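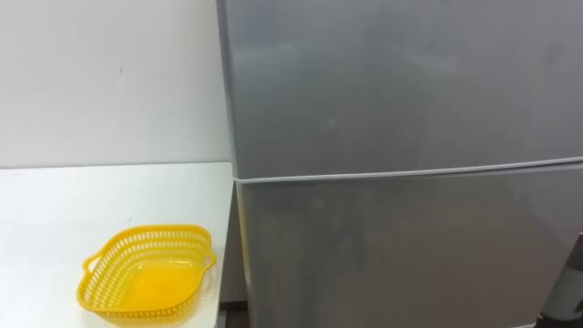
Silver-grey two-door fridge, freezer on top, next to the white table

Muver lockbox – my notes after a full season of showings

I sell and rent out small condos in a ski town, and I've gone through a lot of lockboxes. The Muver is the one I now keep in the trunk. It hangs on a door handle or a railing, takes a four-digit code, and holds two house keys plus a garage fob if you put the fob in first. I paid 80 dollars for mine. The Wuvico I used before was 90 and the dial froze on me twice in one winter, with buyers standing on the step!

The Muver has push buttons under a rubber flap. The flap is a bit stiff (gloves off, sorry) but it keeps the snow out. I've had it on nearly 100 showings and I'm still on the first set of buttons. You change the code from the inside with the door open, so do that before you lock the keys in – ask me how I know.

What I don't like: the shackle is short. On the fat handles they put on the newer buildings it won't close, and then I'm hunting for a gas pipe or a fence. Wurkico sells a cable that gets around that, 12 dollars, and I keep one in the glove box.

Comes in black or gray. Mine's black and scratched all over, works fine.

Comments

mountainrents: Does the code reset if you drop it? My last one did.

skiandsell (author): Dropped mine on concrete in July, code stayed put.

condo_lady: Got the gray one. That flap is STIFF.

twokeys: Will it take a mailbox key too?

skiandsell (author): Yes, if you leave the fob out.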